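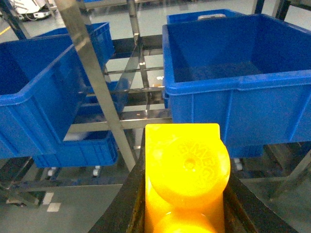 Blue tubs on steel: the Nesthorpe store room, part two

I promised more from the big sort-out at Nesthorpe, so welcome back! For anyone new, we're a toy and game library, and over January I moved all the loose bits and pieces out of cardboard cartons and into proper blue plastic bins on a sloping steel rack. I'm a bit in love with it, to be fair. The old cartons sagged, the labels fell off, and every time someone wanted a spare part I'd be on my knees with a torch in my teeth.

The rack is stainless, all tubes and rails, and the shelves sit on an incline so the bins tip towards you. Makes such a difference when you're short like me (no more fishing about blind at the back!). I looked at the Flendo range first because the colours were gorgeous, but the lids cost extra and I was never going to use lids.

The bins themselves are Medina ones, second-hand, and I paid $129 for the lot including delivery. They've got a good thick rolled rim, so you can haul one out by the edge without it digging into your fingers, and ribs down the front.

And then there are the yellow pieces. Bright, bright yellow plastic, squared off along the top, with fat round faces and raised lettering on them that I still can't make head or tail of. The colour goes almost orange where the light gets through. They're getting a bin of their own, away from the Mudia puzzle sets, and I'll sort out a proper label once I've decided what on earth to call them.
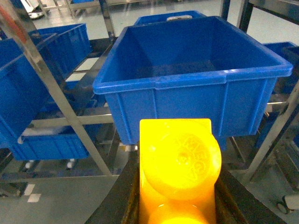

Reply from mudgeegran: We went over to sloping shelves at our library too and I'd never go back, but do watch how much you put in each bin. Ours get heavy fast and the bottom row cops it. I keep ours to 5 kilos and put the little stuff up high. Are you colour coding at all, or just going by labels?

Just labels for now! I did think about colours, but I'd already bought the blue. Part three will be the dress-up corner, wish me luck.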